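April, 6:40 a.m.

Read the rest of the draft ordinance on consolidated school districts before work. It runs 111 sections. Section 15 moves curriculum approval from the local boards to a regional office in Gruvport, and the appeal period is 60 days. The current period is longer and is heard locally. Wukeneck would keep its board in name, with authority over bus routes and building hours.

Called Nuria Aranda at noon. She reads the clause the same way I do. Her view is that the word "harmonize" carries most of the legal weight and is defined in no part of the text. I checked. She is correct.

The petition needs 875 valid signatures to force a ballot question. Names must match the voter roll exactly, middle initial included. I rewrote the instruction sheet to say so in the first line. 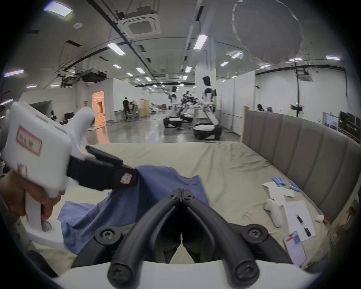
The second objection is fiscal. Funds raised in Wukeneck would be pooled, then returned by a formula the regional office may revise without a vote. I consider that a tax set by persons we did not elect, and will say so at the hearing in those words. Three minutes per speaker. Draft currently reads at four. Cut the paragraph on state grants.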